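Search posts and people
Home Threads Saved About

Long one today, sorry in advance! We've been gathering shelf-stocking examples for the Tritwood project since August, and I finally have a minute to write some of it down.

The goal was 3,000 short episodes. We're at 2,938 after cleaning, so close I can taste it – the rest got dropped for bad timestamps, mostly my own doing (I set the clock wrong on one rig and didn't notice until lunch).

Snack packets have been my favorite and also the hardest. They're soft, they slide under each other, and people press and nudge and shuffle them in ways they could never explain to you if you asked. I love that part!

We split everything into batches of 50, so when Fletell chokes on an upload we only lose a little. Learned that one the slow way.

Labeling happens in Poon. I used to write one label per episode, "restock middle shelf," and now I write one for each hand, and the model seems much happier with it.

If you're doing anything similar, please say hi – I'd love to compare notes on how you label two hands doing different jobs at once.

Filed under: robot learning, data collection, retail

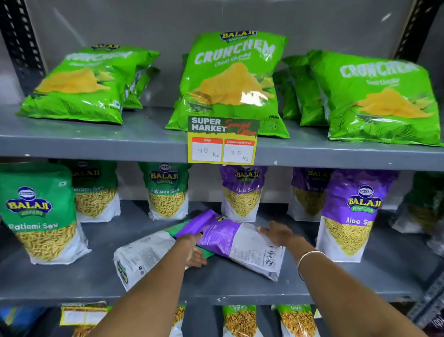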